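How to Oil and Refresh a Maple Work Board

Maple boards get dull and a little rough after a season of use. Small blocks, tools and parts get pushed across the surface all day, and the grain starts to feel fuzzy under your hand. Bringing a board back takes about an hour of work plus a night of waiting.

What you need

A cabinet scraper or a plastic putty knife
Sanding block with 220 grit and 320 grit paper
Food-grade mineral oil
Two lint-free rags
A damp cloth and a dry towel

Take everything off the board and wipe it down with the damp cloth. Dry it right away with the towel. If there is glue or tape residue, lift it with the putty knife held nearly flat. Don't dig at it.

Look at the seams next. A board glued up from planks will show thin lines where the pieces meet. Run a fingernail along each one. If the nail catches, that seam needs a few extra passes with the 220 paper. If you find an open gap, stop and re-glue before you oil.
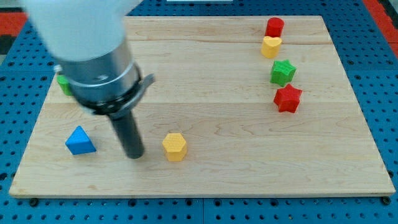
Workshop and Benches Team, Zarkar

On a light board like this maple one, the grain runs in long wavy streaks and the seams follow the same direction. Always sand that way. Cross-grain scratches are hard to see on bare maple, but they show up dark once the oil goes on.

Start with 220 and use light, even strokes from one end to the other. Wipe off the dust, then repeat with 320. Do the front edge last, and round the corner over slightly so it doesn't splinter.

Pour a small pool of oil in the middle and spread it with a rag until the whole top looks wet. Oil the underside too – a board oiled on one face only can cup. Stand it on edge overnight, then buff off whatever hasn't soaked in.

Give it a second coat if the wood still looks dry in spots. Before you put painted or printed pieces back on it, press a paper towel to the surface. It should come away clean.

Questions about supplies go to Ivars Lapiņa, extension 295.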